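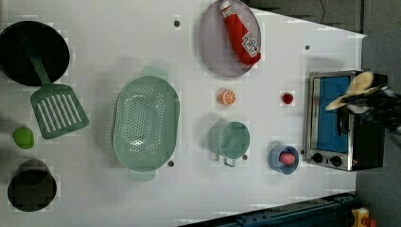 Mortimer Szabo asked why the play kitchen set is on the bench again when it was signed off in June, and whether the cup and the plate could go back in the crate. They can't yet. The cleaning and sorting sheet for the set was never finished, and Castellanos wants it before the pieces go out on loan to Warncombe.

20 January 2023, bench 4

Entry covers the kitchen set only. The market stall set is still on the Pliddale shelf and has its own page.

Laid out on the white top: colander, plate, ketchup bottle, orange slice, small red piece, frying pan, slotted spatula, green cup with the short handle, the small blue one with the pink piece in it, toaster oven. The bottle stays on the plate between checks. It rolls otherwise, and the top has mounting holes that catch the rim of anything light.

Wash procedure as used today:

1. Hard plastic pieces into the tub, 15 minutes, Fotent at the weak dilution. The toaster oven does not go in. Wipe it with a damp cloth and go around the knobs with a cotton swab.

2. Colander by itself, soft brush from the inside out. The perforations hold residue from the last rinse if the water is hard. Dry it on end, then lay it flat to check for rocking. Slight rock along the long axis, same as before, within what we accept.

3. Bottle: wipe only. Jalen Tran soaked the spare in June and the label lifted at one corner. Pressed down again with a roller, holding so far, but it should not be loaned.

4. Set everything back on the white top in the same layout and compare with the sheet. Anything that doesn't match goes in the query tray — not back in the crate.
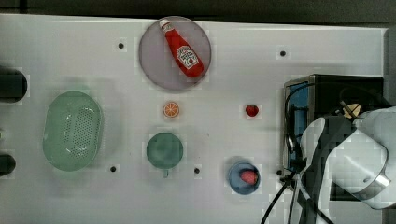 Storage

Crate 882 is too shallow for the colander if the pan goes in first. Order that works: pan, plate on top of it with a cloth between, colander upside down over both, cups in the corners. Spatula along the long side. The toaster oven travels in its own box.

Small food pieces go in the zip pouch. The orange slice and the red piece both fit through the gap at the crate handle, so no loose packing, even for a trip down the corridor. Nyokabi Chege has a roll of 200 pouch labels. Use those, the old ones smear.
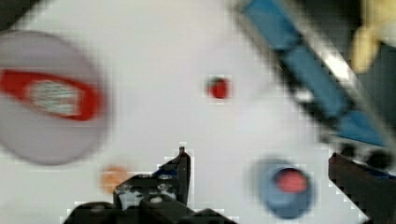
The sheet also needs one name for each piece. At present the blue one is "cup" on page one and "bowl" on page two, and the red piece is listed as tomato, berry and strawberry depending on who filled in the line. I have put "blue cup" and "red fruit, small" throughout and struck the rest. If Solveig Sjögren prefers other terms she can change them in the master — but once, and in both places.

Still open: replacement label for the spare bottle, and a lid for crate 882 that closes without the strap.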